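Home Reviews Arms Grippers Cameras Controllers Forum

Skistari handheld grippers: paired set on a tabletop rig

By Rekha Singhal
12 comments 54 shares

The Skistari set is a pair of handheld parallel-jaw grippers intended for recording two-handed manipulation without an arm in the loop. I ran it for most of April against the Comden units we had been using before, on the same rail-mounted board and with the same table-setting tasks: tray, placemat, dark tableware, one metal utensil.

Build first. The bodies are black and the fingers are thick rectangular blocks with lightly chamfered edges, held on by screws you can reach without removing the bracket. Swapping a finger takes one hex key. The Comden needs two, and one of its fasteners sits behind the jaw plate where a short key won't turn. Scuffs show on the Skistari finger faces early on, but I measured no change in pad flatness over the trial.

Balance is acceptable. The centre of mass sits slightly forward of the grip, and after 20 minutes of continuous recording the wrist notices. The cable is the larger complaint. It exits low and wants to lie along the forearm, so it has to be dressed with some slack before each session or it pulls on the wrist at full reach. Comden routes its cable out of the rear of the handle and I prefer that.

The gripper-mounted camera is the best part of the kit. Exposure holds steady when a near-black surface fills much of the view beside a white tabletop, a condition in which the Comden camera hunts. Texture on dark tableware is preserved well enough for our pose estimator to work with. Reflections from bare metal are controlled, with highlights that do not bloom into neighbouring pixels.

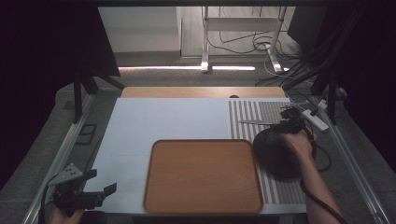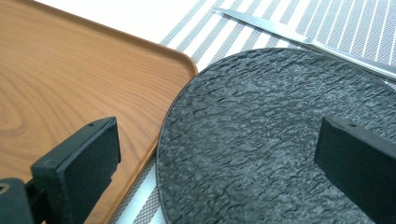 Can the stock fingers pick up a flat plate from a placemat?

Only if the rim leaves clearance underneath. The squared tips are too thick to slide under a plate that sits flush with the mat, so the usual approach is to tilt it with the second gripper or fit the thin fingers, sold separately.

Jaw travel is generous and the full opening is reached smoothly. Closing force depends entirely on the operator's trigger hand, as with every unit in this class. There is no force readout. Jaw width is logged by an encoder, and across repeated closures on a gauge block I saw no drift between the first and last readings. The left and right units disagreed slightly out of the box - a calibration pass corrected it.

Synchronization runs through the Ralten controller, which is an extra purchase. It worked with both units connected and dropped no frames on a wired link. The configuration utility is poor. Settings are spread over several tabs, and the units cannot be renamed once paired. I also tried the older Tomar controller. It recognized the grippers but would not pass jaw width, so I would not plan a setup on that basis.

Documentation covers assembly and calibration adequately. Mounting dimensions for custom fingers are given in a drawing with no tolerances. I printed two sets before the holes lined up.

Labs already running Comden hardware have little reason to change unless dark objects are giving them trouble in the video. For a new rig I would take the Skistari pair with the Ralten controller and budget for the thin fingers in the same order. Replacement cables are stocked separately and worth adding.

Related
Ralten controller: firmware notes
Comden grippers, long-term report
Printing custom fingers: materials compared
Tomar controller on a two-arm bench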